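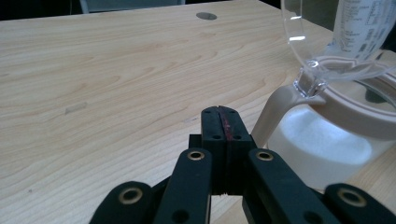
Plorncombe hall hire equality clause – is there anything in it?

27/11/2019
Posted by Mehwish Malik

Council passed the new hall hire conditions last night and I've already had three messages telling me it's a historic win. I sat through the whole item and I'd like someone to show me where the win is.

For those who weren't there, anyone hiring a council venue now has to sign a form saying they won't turn people away on the grounds of sexuality, gender identity or intersex status. That part I'm happy with. I've been asking for it for years, and so have plenty of you. My trouble is clause 5, which says the general manager "may have regard to" a breach when considering a future booking. May have regard to! You could breach it every week of the year and the general manager could have regard to it over a cup of tea and book you in again.

There's no complaints process in the document, no time limit for a response and no requirement to report anything back to the chamber. The officer said those details would sit in a procedure. I asked at the break when the procedure would be written and was told it would be "in due course".

Then there's the carve-out. Hirers with a standing agreement signed before the change keep their old terms until renewal. The attachment lists 32 of them, and some don't come up for renewal for years. If you've followed this from the start you'll know which bookings caused the trouble at Berka Hall, and yes, they're on the list.

I'm not saying it should have been voted down. I'm saying I'd hold off on the cake.

greylock_road wrote:

I was one of your three messages so I'll own up. I think you're being too hard on it.

Two years ago you couldn't get this lot to put the words "sexual orientation" in a document. The old conditions had more to say about helium balloons than about who could come through the door. Last night eight of them put their hands up for it in front of a full gallery, and at least a couple of those have to face people at the bowls club who won't thank them. That's worth something even if the drafting is soft.

Mehwish Malik wrote:

It's worth something to them. They get the photo and the paragraph in the newsletter. What does it get the young bloke who was told the dance at Berka was couples only and his boyfriend didn't count? Under the new conditions he can write to the general manager, who may have regard to him.

tessellate wrote:

Question from someone who doesn't go to these. Isn't it already against the law to do that? I thought the state Act covered services. If it does, what is the clause for?

pikelet wrote:

@tessellate it depends who's doing the refusing. A business selling tickets is one thing, a private club or a religious body can be another, and you need a proper lawyer to tell you which is which. I'm not one. The argument for a hire condition is that you don't have to get into any of that. Council owns the building, council sets the rules for using it, same as no smoking and stack the chairs.

But that only works if breaking the rule costs you the booking. If you leave the chairs out they keep your bond. I looked, and the bond schedule hasn't been touched. So the new clause is weaker than the one on chairs.

Mehwish Malik wrote:

I hadn't thought to check the bond schedule. Thank you, that's depressing.

Bev in Ward 2 wrote:

I'll probably get shouted at. I don't think anyone should be turned away from a dance and I said so at the time. But I'm on the roster for a craft group that hires the small room, and the form that's come round is four pages. We have members in their eighties. One of them asked me if she was being accused of something. You can't just send a form like that out cold with no covering letter and expect people to feel warm about it.

And I'd ask people to remember that some of the groups on that list of standing agreements are just groups like ours. They aren't hiding from anything. They signed a lease when the roof was being fixed and that's the end of it.

greylock_road wrote:

Nobody's shouting, Bev. A covering letter would have been easy to do and I agree it should have gone out. I'd still say that four pages is mostly the insurance stuff that was there before. The new bit is half a page, I've got it in front of me.

Bev in Ward 2 wrote:

It may be half a page, but it's the half page they read out to each other.

nomeeting wrote:

Here's my problem with the whole thing. Council put out a survey, got 123 submissions, and the officer's report says there was "strong community support". How strong? It doesn't say. There's no breakdown. For all any of us know it was evenly split, or half of them were about parking. I support the clause, I put in one of the submissions, and I still want to see the figures before anyone tells me what the community thinks.

Same goes for the Afridi report. They paid a consultant to review the hire conditions and the only part made public is the summary, and the summary says the consultant recommends "a balanced approach". I could have told them that for the price of a sandwich.

Mehwish Malik wrote:

I asked for the full Afridi report in January. I was told it was a draft. Asked again in winter and it was commercial in confidence. How a review of who can use a hall gets to be commercial in confidence I don't know, but I've put in a formal request now and I'll post whatever comes back, including if it's a page of black ink.

My guess, and it's a guess, is that the draft had a proper penalty in it and someone took it out.

pikelet wrote:

Careful with that one. You may be right, but if the report turns up and there's no penalty in it you've handed them a free kick. Stick to what's in the document. What's in the document is bad enough.

Mehwish Malik wrote:

Fair. Consider it withdrawn until I've got paper.
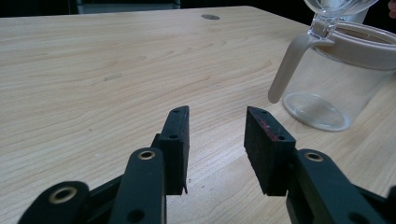
Table top in pale timber, with the round cable hole towards the far side.

tessellate wrote:

Has anyone else done this better? I grew up near Grillbridge and Mum says they brought something in a while back.

greylock_road wrote:

They did. Grillbridge has a two-strike rule. First breach you get a letter and someone from council comes out to talk to you, second breach you lose the booking for a year. As far as I know they've never had to use the second one. I'd call that working.

nomeeting wrote:

Or you'd call it a rule that no one has tested. Never having been used doesn't tell you much either way. Could be everyone's behaving, could be no one bothers to complain, could be complaints go in a drawer. Do they publish the number of first letters?

greylock_road wrote:

I don't know. I'll ask. You're exhausting, by the way.

nomeeting wrote:

So I'm told.

pikelet wrote:

On the Grillbridge thing, even untested I'd take it over ours. A hirer reading their form knows what happens next. A hirer reading ours has no idea, and neither does the person on the wrong end of it. When my partner and I were looking at the river pavilion for our wedding do, we rang and asked if the caterer with the standing agreement was all right with two brides. The woman on the phone was lovely and said she was sure it would be fine. We went somewhere else. We didn't want "sure it would be fine", we wanted it written down.

Bev in Ward 2 wrote:

I'm sorry that happened, pikelet. I'd have done your scones.

Mehwish Malik wrote:

Right, so I'm thinking about what to ask for and I'd rather argue about it in the thread than in the foyer. Current list:

1. Strike "may have regard to" and put in a fixed consequence. Grillbridge's wording would do as a start.
2. A named officer for complaints, with a reply due inside a month.
3. Standing agreements brought across by a set date, with help for the small groups who need it, and a covering letter in plain words (Bev).
4. The submissions published with names removed.

I don't expect to get all four. I don't expect to get two. There's a review scheduled for next year and I've seen what happens to reviews in Plorncombe, they get noted. But if it's on paper before the agenda closes they have to at least note it out loud.

greylock_road wrote:

I'd sign that. I'd also put a line at the top thanking them for passing it. I know you don't want to. Some of those councillors stuck their necks out and if the first letter they get is a list of faults they'll wonder why they bothered.

Mehwish Malik wrote:

One line. I'm not writing a second one.

nomeeting wrote:

I'd drop the thanks and move number 4 to the top. Without the submissions you're arguing with a report that says whatever the officer wants it to say.

pikelet wrote:

Disagree. Number 1 is the one that matters to a person standing at the door. The rest is for people like us who read attachments. And leave the thanks in, it costs nothing.

Bev in Ward 2 wrote:

Can I take number 3 to my group before you send it? I think they'd back it if it came from one of us. I can't promise. Two of them will say it's political whatever it says.

Mehwish Malik wrote:

Please do. Tell them I'll come and answer questions if they want me, and if they don't want me that's fine too. I'll hold the letter until I hear from you. Still nothing on the Afridi request – I rang this morning and they're "locating the document".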